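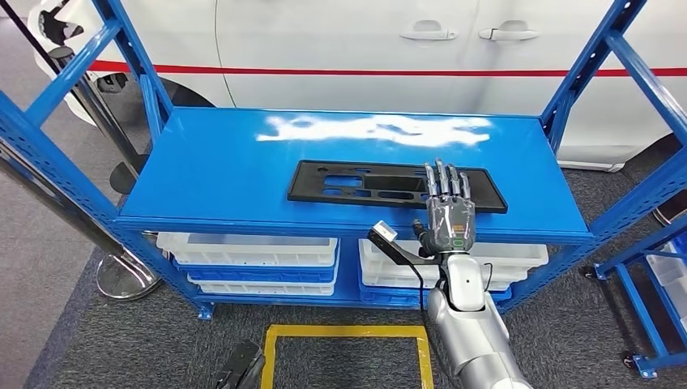
One commenter on the Skarthorpe page asked whether the shelf register covers the bins as well as the panels, and whether a lower level counts as its own location. It does cover both, and each level has its own code.

Stores > Skarthorpe > Shelf register > README

3 shares | 2 comments

Shelf register, Skarthorpe stores
Last revised 3 September 2018

Contents

The register lists parts and containers kept on open metal shelving. It has 400 rows, one per item. Rows for the Prastbridge store were merged in June and keep their old codes.

Fields

- unit: shelving unit code
- level: T for top shelf, L for lower level
- item: panel, bin or other
- colour: as seen in normal light
- stack_pos: bins only, counted from the top down
- note: free text

Conventions

Flat panels are laid with the long edge parallel to the front of the shelf. A panel with cutouts is entered once, whatever the number of holes. Bins in a stack are entered separately. Mixed colours in one stack are allowed.

Known gaps

In 13 rows the colour field is blank. Bin contents are not recorded. Grolter part numbers are held in a separate file.

Comments

prast_stores: Is stack_pos 1 the top bin or the bottom one? Our old sheet had it the other way up.

shelfcode: Top. See Fields. The Prastbridge rows have been flipped to match.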